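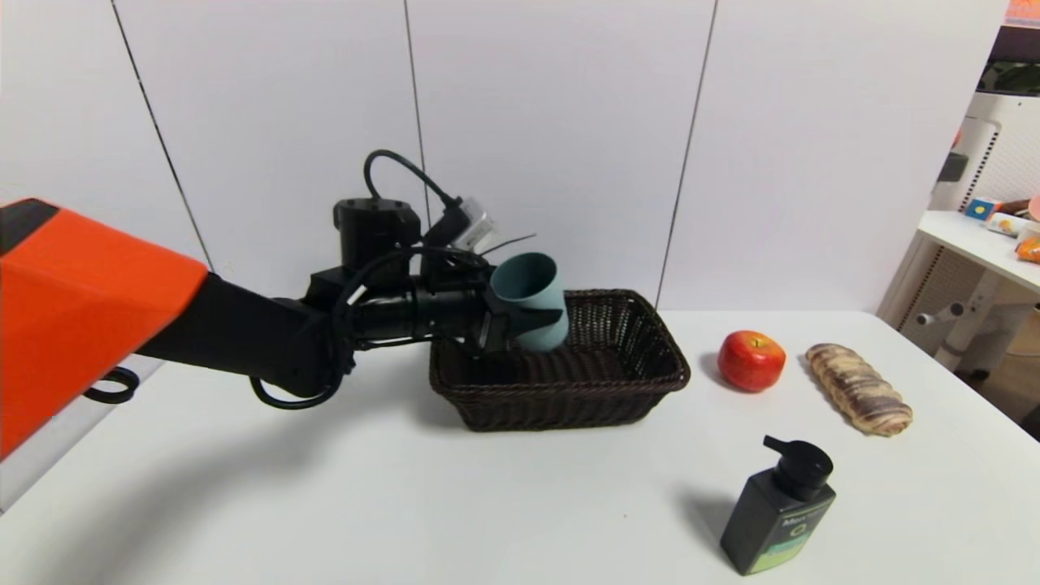 *Cup and basket.*

Ok quick one, I have a bus in a bit and if I don't write this down now I won't.

8 June 2021. Day 9 of learning to sew. Still no shirt.

So the plan was a plain shirt, short sleeves, no collar, for my sister's thing in July. Maureen Dobson at the fabric store said pick something with no stretch and no pattern so you don't have to match anything up. Great advice. I bought the stripes. They were on the remnant table and I have no self control.

Cutting went fine. Well. I cut 2 left fronts. Apparently everyone does that once. There was just enough left over to do the right one if I turned it sideways, so now the stripes on one side go across and on the other side they go down. Calling it a design choice.

Then the machine. It's my aunt's old one, heavy as a car, and the tension dial has numbers on it that mean nothing to me. I've been turning it one notch at a time and sewing little lines on scraps. At 4 the bottom thread comes up in loops. At 5 it puckers. Between 4 and 5 it was perfect for a whole side seam and then it wasn't. Hayley Bainbridge says change the needle. I changed the needle. She says clean under the plate, so I did that too, and wow. Gray fluff the size of a mouse.

Better after that!! Did both shoulder seams in one evening, pressed them open like the book says, only burned myself a little.

Sleeves are the problem. The sleeve is bigger than the hole it goes in. On purpose! You're suposed to run a loose line of stitches around the top and pull it in a bit at a time, "easing," the book calls it, and there's nothing easy about it. Took the left one out three times. Has a tuck near the back that I'm going to pretend I don't see. Žydrūnas Ots, who I used to work with, makes all his own hiking gear and told me to pin it with way more pins than feels normal. Will try that on the right one.

Money so far: fabric was cheap, thread was not, and the good scissors were the worst of it. Don't want to add it up.

Still to do: right sleeve, neck facing, hems. Buttons, if I'm brave. Might do snaps.

Also does anyone know how to get chalk off of cotton? I used the blue kind and its not brushing out. Leave me a comment, bus is here, gotta run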